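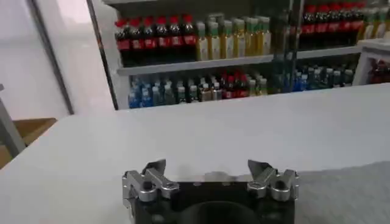 M. Kuusk

4. Working rules for the cell

4.1 Where the rules came from

I should say up front that I never set out to write a rule book. We had one page taped up at Drulik when we started, and most of it dealt with the emergency stop and who was allowed to press it (everyone, always, no questions). The rest grew out of arguments. Somebody would throw away a recording, somebody else would want to keep it, and after enough of those we wrote down what we'd agreed on so we wouldn't have to agree on it again. By February we had four pages, and the version I'm discussing in this section is the one frozen on 2023-04-02. It has 17 rules. I'll go through the ones that made a difference to the data and skip the ones about badge access and lunch.

The published safety standards for robots and robot cells were our starting point for anything that could hurt a person, and I have nothing clever to add to them. Read them, do your risk assessment, redo it when you change a gripper. What they don't cover, and aren't meant to, is the day-to-day habit side of two-arm work on soft things like clothing. How open is "open" at the start of an episode? Is a sleeve hanging over the table edge a fault or just a sleeve? That's the gap our rules try to fill.

4.2 Start and end conditions

Rule 3 is the one I'd keep if I had to throw out all the others. An episode starts with both grippers open and nothing held, and it ends the same way. We were sloppy about this for a long time! Operators would finish a fold, keep hold of the hem, and stop the recording right there, and then the next operator would pick up from that pose as if it were a fresh start. When we went back over our first 600 episodes, 221 of them broke Rule 3 at one end or the other. I'd have guessed a couple of dozen.

The rule says "open" and gives a number for it in the controller, and the operator reads the number. Judging by eye from the wrist view works badly, in my experience, when the fingers are the kind with pointed tips and a lot of linkage. They look wide open well before they are.

Rule 4 covers the table. The work surface holds the garment for that episode and nothing else. Tape, tissues, water, spare cloths and laptops go on the side tables. I know that sounds fussy, but a roll of tape within reach of an arm is both a hazard and a thing the model may learn to care about, and we've had both kinds of trouble.

4.3 Cables

Four of the 17 rules are about cables, and I make no apology for it. Every unplanned stop I logged myself at Drulik during the winter had a cable somewhere in the story. Our wording is that a cable on a moving arm must have enough slack for the full reach of the wrist and must not be able to get between the fingers at any pose used in the task. The operator checks this by driving the arm slowly through its reach before the first episode of a session, watching the loop the whole way. Cables between tables are checked at the same time. If people have to step over one, it gets rerouted before work starts.

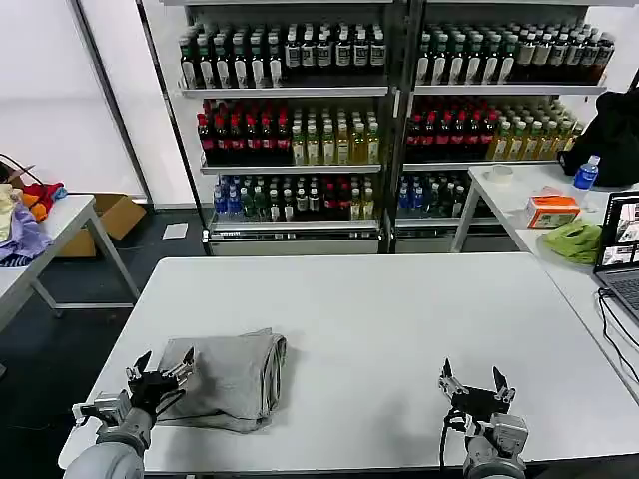

Figure 3. Main table with a folded gray garment and both grippers open; laptop on the side table at right, stocked drink shelves behind.

Figure 3 is a good one to have in front of you while reading Rules 5 through 8. Look at the black cable looping down beside the right gripper. A loop like that is what the slow check is for, and I ask new operators to point to every loop they can find before they touch the controls.

4.4 What's allowed in the background

This was the longest argument of the lot. One camp wanted plain curtains on every side. The other camp (mine) wanted the room left alone, on the theory that a robot folding clothes will one day do it in front of somebody's shelves and boxes anyway. We ended up with Rule 11: the background may be busy, but it may not be touched during an episode. So shelves full of bottles are fine. Restocking them while the arms are moving isn't, and neither is walking between the table and the shelves.

The partner site at Kesotmont reads Rule 11 more strictly than we do and won't let anything in the background change for a whole session. I can see the appeal, and their logs are certainly easier to audit. My worry is that a session with a frozen background teaches you less than you think about the next room. We haven't settled it, and the rule set currently lets each site choose as long as the choice is written in the session header.

4.5 Stopping, discarding, keeping

Rule 14 says that an operator may stop an episode at any time for any reason and never has to defend it. Rule 15 says a stopped episode is kept, labeled as stopped, and left out of training until it has been reviewed. The two belong together. If people think a stop will delete their work they hesitate, and hesitation around a moving arm is the last thing I want.

We cap a session at 500 episodes or the end of the shift, whichever comes first. In practice it's always the shift -- the cap is there for the scripted runs, which will happily go on all night if you let them.

Discarding needs a second person. I resisted this one (it's slow, and I'm impatient) and I was wrong. With one reviewer, ugly folds tended to get thrown out along with the invalid ones, and an ugly fold is perfectly good data. The reviewer's form now has a line reading "fold quality is not a reason to discard" in bold type at the top.

4.6 Checking the rules themselves

A rule that no one can check is a wish, so each of ours comes with a check that takes a short time and has a yes or no answer. Start condition: read the gripper value. Table: look at the first and last image from the overhead view. Cables: the slow drive, signed off in the log. We keep the sheet in Bultton, the same tool that holds the episode labels, mostly so that a failed check and the episodes after it end up on the same screen.

Two rules still fail this test. Rule 9 asks for lighting to be "even", and Rule 12 asks that garments be "in normal condition", and I've watched two careful people read each of those in opposite ways. I'd rather leave them in with a note than cut them, but anybody borrowing our set should treat both as drafts. The shadow on the near side of a white table is the usual sticking point for Rule 9, and I come back to it in Section 5.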